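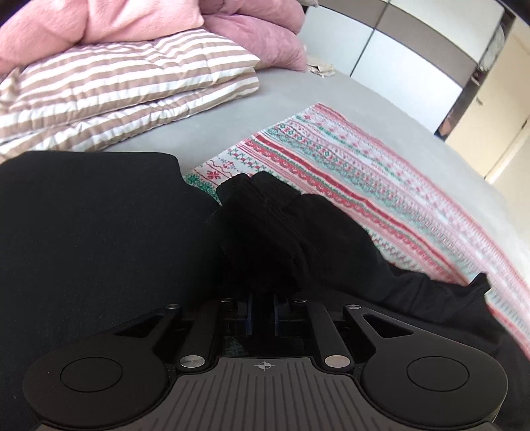
Morstead, 2/2/18

The rule book for folding with the hand-held gripper runs to 32 pages, and I wrote 11 of them, so I have only myself to blame for Rule 4.

Rule 4 says the operator shall not speak to the garment. It went in after a bad week in November, when the recordings from Beltrán Street came back with a good deal of pleading on them. Drikard, who pay for all this, felt that a machine learning to fold should not also learn to beg.

I was at the bedside by nine with a black thing to fold. The job sheet called it Garment, Dark. Rule 7 says the operator shall identify the front of the garment before beginning. I gave this some thought. I turned it over and gave it some more. Under Rule 9 a garment with no agreed front may be given one, provided the operator sticks to the decision, and I have known marriages run on less.

Rule 12 covers bedding. Bedding is to be plain. The blanket had snowflakes on it, and diamonds, and red scalloped stripes, and black cloth lay on it like a bad mood at Christmas. I rang Trurodeck, who keep the standard, and asked whether snowflakes were plain. They said they would need to see the snowflakes. I said they were small. They said small was promising.

While they conferred I pressed on under Rule 15, slow and steady, squeeze before you lift, never lift what you have not squeezed. I wrote that one too. It reads better than it handles.

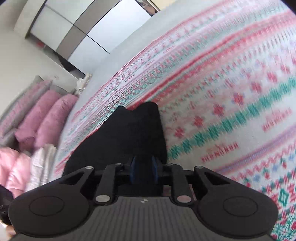
Garment, Dark, under Rule 15.

Trurodeck rang back before lunch. Snowflakes were to be allowed up to the size of a thumbnail, as a trial, and would I mind drafting the wording? They wanted it in by Monday, with a definition of thumbnail.

I said I would be glad to. Then I put the phone down, took hold of the nearest corner, and told the garment, very quietly, exactly what I thought of it.

The recording is 40 minutes long. I have marked it as compliant.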